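Cupping on a wide shelf board - finish both sides or leave the bottom raw?

Woodworking > Finishing > Shelves and small projects
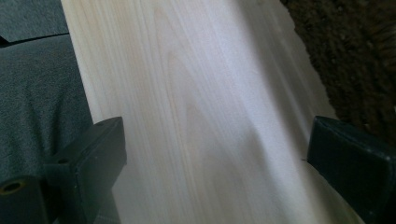

Post 1 - sorkanosteve
Sat 15 October

Hi all, long-time reader, second post I think. I'm making a floating shelf for the hallway and this is the one board I'm happy with out of the whole stack. Smooth face, really pale, and it has those cathedral arches in the middle that I'd love to keep as the part you see when you walk in.

I brought it in from the garage in August and it's been flat the whole time. My last one (same width, different tree obviously) cupped so badly after a month on the wall that a mug would slide toward the front. I put three coats of water-based poly on the top and left the underside bare. Was that my mistake? And do I want the arches facing up or down? I've read both and now I'm more confused than when I started.

Also I want to keep it this light. Every oil I own turns pale wood the color of a manila envelope.

Post 2 - plane_jane_22
Nice piece! Yes, leaving the bottom bare is asking for it. Whatever goes on the top goes on the bottom, same number of coats, ends too. The ends drink more than anywhere else so I give them an extra one.

What species is it? Can't tell from here. Could be maple, could be a clean piece of poplar, could be something else entirely.

Post 3 - sorkanosteve
No idea on species, sorry. It was in the mixed bin at Telton and the guy at the counter shrugged. It's not very heavy for its size if that helps.

Post 4 - bautista_aravena
I'm going to disagree with Jane a little. Finish both sides, sure, it's cheap insurance. But finish only slows the moisture down, it doesn't stop it. A wide flat-sawn board is going to move a bit when the heat comes on no matter what you brush on it. What holds a shelf flat is how you mount it. If you're using the hidden rod type of bracket, that does next to nothing against cupping. I'd screw a couple of steel angles across the underside with slotted holes so the wood can still shrink and grow.

Up or down: look at the end grain before you worry about the face. The growth rings want to straighten out as the board dries. Put the bark side up and the edges tend to lift on the other face, so you get a slight crown on top.

Post 5 - kmohamedi
Wait, isn't a crown on top worse for a shelf? Things roll off.

Post 6 - bautista_aravena
A slight crown looks fine to me and a cup collects dust. But okay, it's taste. For a shelf with round things on it I'd maybe go the other way.

Post 7 - plane_jane_22
I don't think we disagree that much? I never said finish would stop it. I just wouldn't skip it. Slots in the brackets is good advice.

Post 8 - kmohamedi
For color, try the Vosance clear matte. I used it on a pale bench top and a stairway shelf and neither one has yellowed that I can see. Sand to 220, wipe, one thin coat, then knock it back with 400 once it's dry because the first coat raises the grain like crazy. Two more after that. Don't go finer than 220 on the bare wood, mine got blotchy when I did.

Please do a test piece first!! And carry it over to a window before you decide. Shiny spots and shadows play tricks on light wood and I once thought I had a gray stain that was just the way the light was falling.

Post 9 - oldtoledo
Unpopular opinion, soap finish. Flakes and hot water, rub it in, let it dry, do it again. Stays pale for years and you can redo it in an afternoon. Every shelf in my house in Toledo is done that way.

Post 10 - plane_jane_22
In a hallway though? Keys, wet umbrellas... soap marks if you look at it wrong.

Post 11 - oldtoledo
Then you wipe more soap on. It's a shelf, not a bar top.

Post 12 - sorkanosteve
Thanks everybody. Plan is the clear matte on all faces, two angles underneath with slots, and the arches up because I just like them (the rings may have other ideas, I'll check the ends tonight). I'll try soap on an offcut so oldtoledo doesn't disown me.

One more question, how long would you let it cure before hanging it? The can says a day and I don't trust it.

Post 13 - kmohamedi
I gave mine a week, standing on edge so both faces got air.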